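Sharing a Kitchen With an Arm: Handling Tasks and Staff Roles at Erevwood

Allura Project, Final Report
Prepared by Jamie Haworth and Cyril Hollis
Submitted November 8, 2019

1. Background

Erevwood is a production kitchen in Bundow operated by the catering firm Aguiar. It prepares lunches for delivery to schools and day centres in the district. The kitchen employs 16 people across an early and a late shift. In May, management asked our department whether a small robot arm could take over part of the repeated lifting and placing at the cooking stations, and what such a change would mean for the staff.

The project was given the name Allura. It had two parts. The first was a study of the work as it is now done at Erevwood, carried out through observation and interviews. The second was a bench trial in our own laboratory, in which an arm was set to handle pots, lids and seasoning containers at a play kitchen. No arm was installed at Erevwood during the project, and none of our findings should be read as a test of equipment in a working kitchen.

2. The Work as It Is Done Now

We observed four stations: soups, sauces, hot vegetables and wash-up. At the first three, the cook's time is divided between cooking in the usual sense (tasting, adjusting heat, judging when something is ready) and a large amount of handling. Lids come off and go back on. Pans are moved to the sink and back. Salt and stock powder are fetched, used and put down again, often in a different spot from where they were found.

Cooks did not describe this handling as a separate task. When asked to list their duties, most left it out. When we asked them to keep a simple tally over a 40 minute period before the lunch dispatch, several were surprised at the length of their own lists. One cook on the sauces station noted that she looked into each pan every time she lifted the lid, and that she would not know how to separate the two.

That remark shaped much of what follows. A lid that is lifted by a machine on a timer is still lifted, but the person who used to look inside may be standing somewhere else.

3. What Staff Expected

Interviews were held in the staff room at the end of shifts. Participation was voluntary and management was not present. The views recorded were mixed.

Staff with wrist or shoulder complaints were the most interested, particularly in help with full pots. Kitchen hands on wash-up were more guarded. Their position is the usual way into the kitchen for new employees, and they asked what a beginner would be given to do if the simpler lifting went to a machine. The shift supervisors were mainly concerned with who would be called when the arm stopped, and whether that person would be trained and paid for it.

Several people raised the question of layout. At present each cook keeps a station in a personal order. An arm that depends on finding the salt where it was last placed would require everyone at that station to agree on one order and keep to it. Some welcomed this - one of the late shift cooks said she spent the first part of every shift undoing the arrangement left for her. Others saw it as a loss of control over their own bench.

4. The Bench Trial

4.1 Equipment

The arm used in the trial is a small servo-driven unit with a two-finger gripper. It is too light to handle the pots in use at Erevwood, and was chosen for its low cost and because students could repair it without outside help. The play kitchen provides a counter, a sink and a printed cooktop at a reduced scale, so the distances between items suit the arm's reach.

The salt container carries a handwritten paper label. Colour and shape proved useful to the student operators as well, who set out the counter again after each run.

4.2 Procedure

We completed 40 runs. In each run the operator placed the items on the counter, started the arm and recorded any point at which a person had to step in. Operators rotated between the roles of running the arm and keeping the record. We also asked each operator to write a short note afterwards on what they had been paying attention to.

4.3 Setup at the Bench
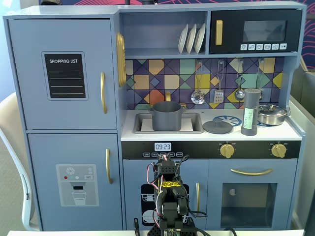 The arm in front of the counter, with the pot in the sink and the salt shaker beside the lid.

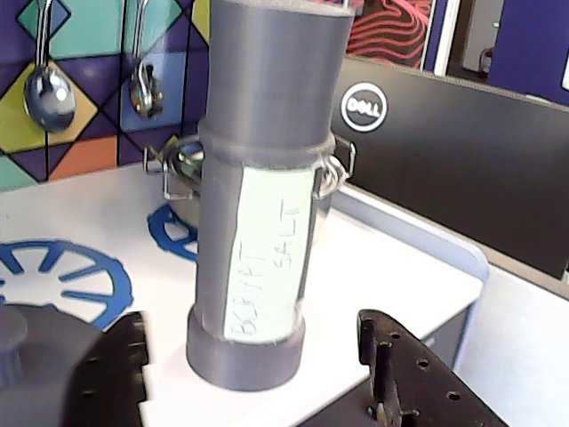
The salt container and its label, with the gripper fingers close to the counter.

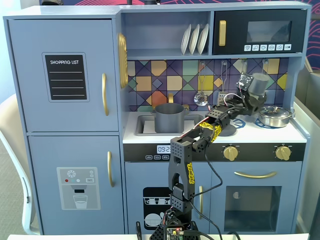 The gripper over the frying pan, next to the lidded saucepan.

5. Findings From the Trial

The operators' notes were more informative than the run records. In the early runs, nearly all of them described watching the gripper. In the later runs, they wrote mostly about the counter: whether a lid had been set down too near the sink, or whether the container was turned the wrong way. Their work had moved from handling the items to preparing the space for the arm and checking it afterwards.

This preparation takes time and care, and it falls to a person. If it is not written into a job description at Erevwood, it will be added to someone's existing duties. We consider this the most likely way for an installation to go badly for staff.

6. Recommendations to Aguiar

6.1 Begin with one station, chosen together with the cooks who work there.

6.2 Keep lid handling with the cook. It is tied to the checking of food, and we found no good way to divide the two.

6.3 Name the tasks of setting out, restarting and cleaning the arm in the roster, with training in paid hours.

6.4 Maintain an entry-level position on wash-up, whatever is decided for the other stations.

6.5 Repeat the staff interviews once any equipment has been in place for a full school term. Our question sheet is attached as Appendix A and may be used without charge.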